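How to Build an Outfit Post Around Small Shop Finds

By Tainá Moura
2026-03-13

Readers ask how I put together the outfit posts without spending a whole weekend on them. The steps below are the ones I use now. They work for handmade, vintage or regular store items.

Step 1. Pick one anchor piece. Start with the item you would build a real outfit on, usually a dress, a skirt or a coat. For my last July post it was a linen wrap skirt from Gorkano. Everything else got measured against that skirt.

Step 2. Set a price limit. I keep the full outfit under $485, shoes included. Write the prices down as you go. Shipping counts, and so do any custom sizing fees.

Step 3. Collect more than you need. Save 20 or so listings in one folder, then cut. Two tops, one bag, one pair of shoes and a piece of jewelry is plenty. If two items are close in color but don't quite match, drop one of them. Near misses look worse side by side than a plain contrast does.

Step 4. Write to the sellers. Ask before you use their photos, and tell them where the post will appear. Keep it short:

"Hello, I write a style blog and would like to feature your bag with a link to your shop. May I use your main listing photo with credit?"

Most answer in two or three days. Tamara Husar at Marinho sent me a larger file the same afternoon — always ask if there is one.

Step 5. Lay out the photos. Put the anchor piece at the top left and keep the shoes at the bottom. Leave some white space between items.
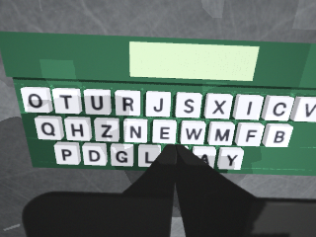
Step 6. Write the captions last. Give the shop name, the item name, the price and the sizes left. One line each. Add a sentence on fabric if the seller lists it, and skip it if they don't.

Step 7. Check every link on the morning you publish. One-of-a-kind pieces sell fast. If something is gone, mark it sold and leave the credit in place — the shop may have another one like it next month.

Contact | © 2026 Tainá Moura | Back to top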